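Table Setup and Board Care - FAQ

Last updated 21st July. Covers the tables at both sites, Gresstead and Prirnport. If your question isn't here try the Fota page first, then the desk.

Which tables get the black cloth?

All of the Bellamy tables. The small side tables at Prirnport don't, leave those bare.

Do I have to take the cloth off at the end of the day?

No. It stays on all week. Brush it, smooth it, leave it. Comes off for the wash and that's it.

The cloth looks dusty again and I just did it. Am I doing it wrong?

Probably not. Black shows everything. One crumb looks like ten. Brush in one direction, wall side toward you, then go over it with the lint roller. Don't rub with your hand, it only pushes bits into the weave.

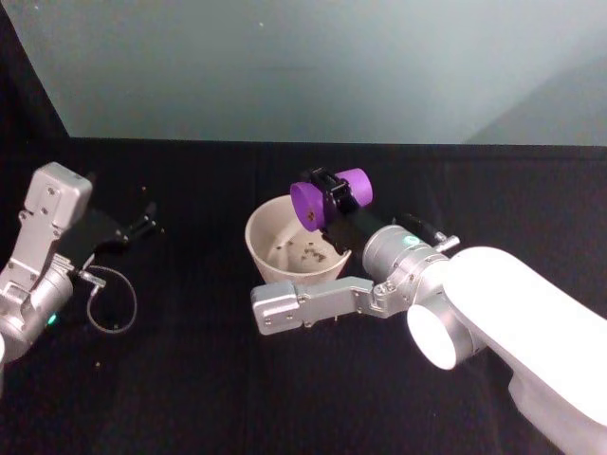
Black cloth on the table by the wall, a few small specks still on it.

A speck or two is fine between sessions. If you can see them from the door, brush again.

Can I vacuum it?

Yes, low setting, soft brush head. Hold the cloth down with your other hand or it goes up the tube. Ask us how we know.

What about creases?

Fold lines from the cupboard take a day or two to drop out by themselves. If one is right where the board goes, pull the cloth from both sides till it lies flat. Iron only on low, with a towel on top. No steam - it left shiny patches on the last one.

How do I wash the cloths?

Cold, on their own, inside out if it's the kind with a backing. No fabric softener. Hang to dry. The first wash lets out a lot of dye so really, on their own.

What goes under the board?

Nothing except the cloth. No rubber mat, no paper towels. People keep adding things to stop it sliding and then it rocks.

Does the board have to be square to the table?

No. Turn it whichever way suits what you're doing. Keep all the corners on the table, is all. A corner over the edge gets a hip in it sooner or later.

My board has gray streaks across it. Is it ruined?

Almost certanly not. Streaks are either residue or scratches and you can't tell which by looking, so clean it first and see what's left. Warm water, drop of dish soap, soft cloth, small circles. Rinse the cloth, go over again, dry it.

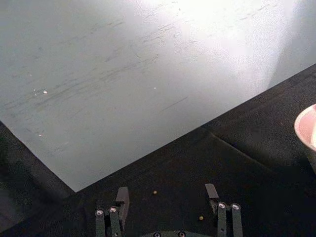
If the marks are still there after that, try baking soda mixed to a paste. Leave it five minutes, wipe, rinse. Whatever doesn't shift after two rounds is a scratch and you can stop scrubbing. Scratches you can see but can't feel with a fingernail are ok to keep using. If the nail catches, tell the desk and take a different board.

Why do I only see the marks some of the time?

The light. Glare can hide half of what's on there. Tilt your head, or walk round to the other side of the table before you decide it's clean.

Can I use bleach / glass spray / the magic sponge things?

Bleach no. Glass spray no, it leaves a film. Sponge yes but lightly, they're mildly abrasive and they dull the finish if you lean on them.

Can the board go in the dishwasher?

No. Too big anyway. It was tried.

Where do the bowls go?

On the cloth next to the board, not on it. Wipe the bottom of the bowl before you set it down, a wet ring on black cloth dries white and then you're washing the whole thing.

What size cloth do I order if ours is worn out?

The 1,000 by 700 mm covers a side table, which you don't need (see above), so don't order that one. For a Bellamy you want it wider, measure yours and add enough to tuck under at the back. The tops are not all the same. The oldest one at Gresstead is 930 mm deep and the standard cloth comes up short on it.

When do new boards come in?

October. Until then we're cleaning what we've got.

Is there a fee if I damage one?

Not for ordinary wear. Knife marks, yes. Please don't cut directly on them, there are cutting mats in the second drawer.

Who do I tell if the lint rollers run out?

Write it on the sheet inside the cupboard door. Refills are on the top shelf at Gresstead, at Prirnport they're in the box under the sink with the spare brushes.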